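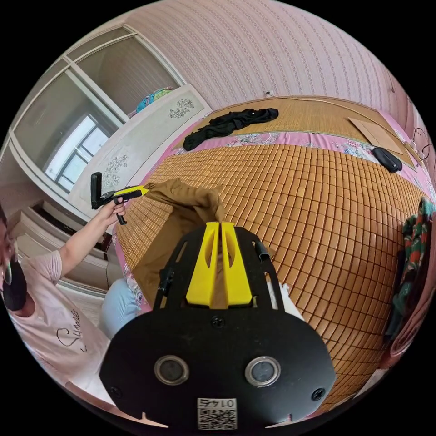 Thread on the Rustuscombe embankment failure. I'll keep adding to this as I get more. Sep 25, 2020

1/ The earth bank on the north side of Rustuscombe reservoir gave way a little after 4 this morning. The county puts the gap at 30 feet wide. Water went down the creek and into the lower part of Hernwood.

2/ No deaths reported. Five people were taken to the hospital in Hartley, one of them with a broken leg. The other four had cuts or were very cold. Two have already been released.

3/ The evacuation order covers 159 homes. That is everything between Mill Road and the creek, plus the trailer park. If you live north of Mill Road you are not under an order, but the county is asking you to stay off the roads.

4/ Power is out for 2099 customers. The substation itself did not flood. It was shut off on purpose when water got into the yard, and the utility wants to inspect it before turning anything back on. No time given for that.

5/ The shelter is at the high school in Hartley. When I left, 83 people had signed in. They have cots and food. They are short on phone chargers, diapers and dog food. Use the gym entrance, the front doors are locked. 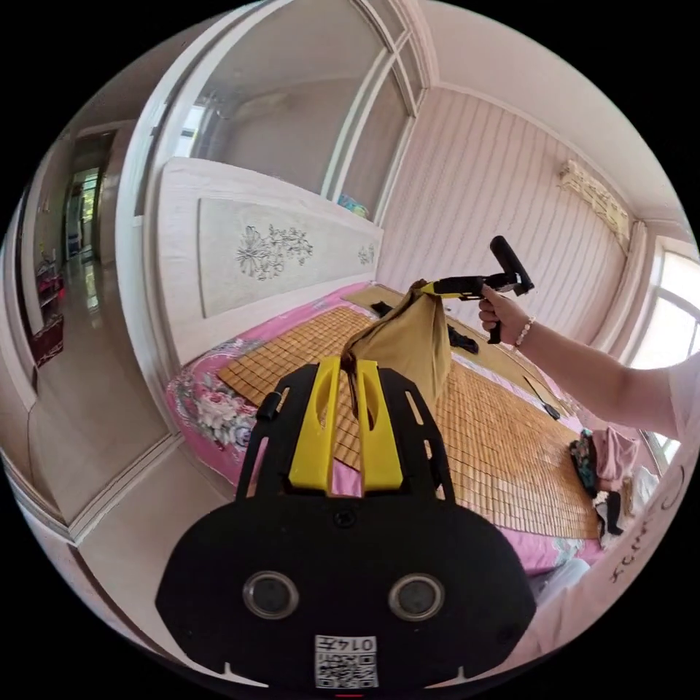 One reply says the sirens in lower Hernwood never went off and the first warning was water in the street. I have now heard the same thing from six households on three different streets, all south of the school.

6/ I asked the county about the sirens. The answer was that they were activated at 4:22. They would not say whether anyone has confirmed that all of them sounded. I asked twice.

7/ The phone alert went out at 4:31. I have a screenshot of that one. Several people told me they were already standing in water by then.

8/ Now the history. The north bank was inspected in May. The report is public and it's on the county site under Water, then Records. It lists seepage near the old outlet pipe and calls for "monitoring." It does not call for repairs.

9/ The report also says the water level should be kept low until the seepage is looked at again. I don't have the level readings for this week yet. I put in a request this morning.

10/ It did rain hard for two days before this. The creek was high but inside its banks when I drove over it last night on the way home. 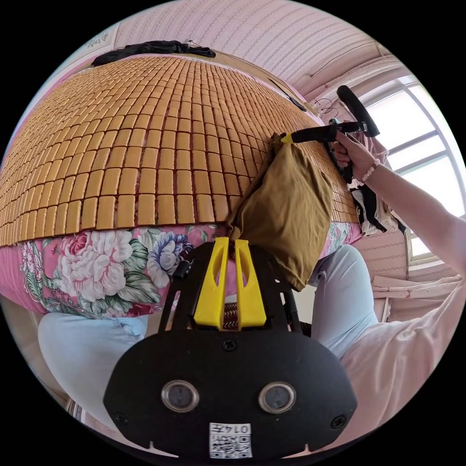

Photo: Estard

11/ Roads. Mill Road is closed from the feed store to the bridge. The bridge is standing, but the approach on the Hernwood side is washed out. The state route to Hartley is open in both directions and slow.

12/ Water. Hernwood is under a boil notice. Rustuscombe is on wells and is not part of it. If your well was under water, don't drink from it until it has been tested. The county says test kits will be at the shelter tomorrow.

13/ Correction to something I posted earlier outside this thread: I said the school in Hernwood had flooded. It has water in the parking lot and none in the building. I deleted that post.

14/ The reservoir is still draining through the gap. Crews are dumping rock from the east side, where the access road held up. The west side is too soft for trucks.

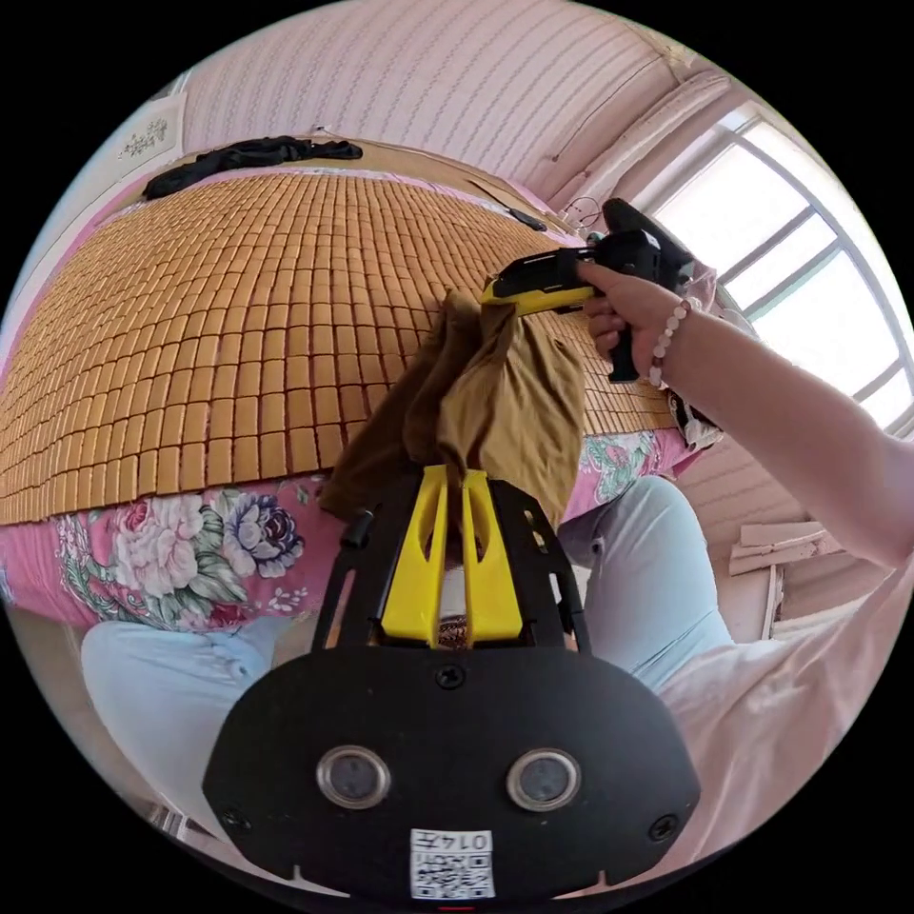
They also have pumps running at the old outlet, the same spot named in the May report. The engineer in charge said they want the level down another four feet before anyone works inside the gap.

15/ People keep asking when they can go home. The county will look at it again at 6 tonight. The trailer park will be last. Gas lines there have to be checked lot by lot.

16/ If you have a photo or video of the creek from before 4:30 with the time on it, please send it to me. Messages are open.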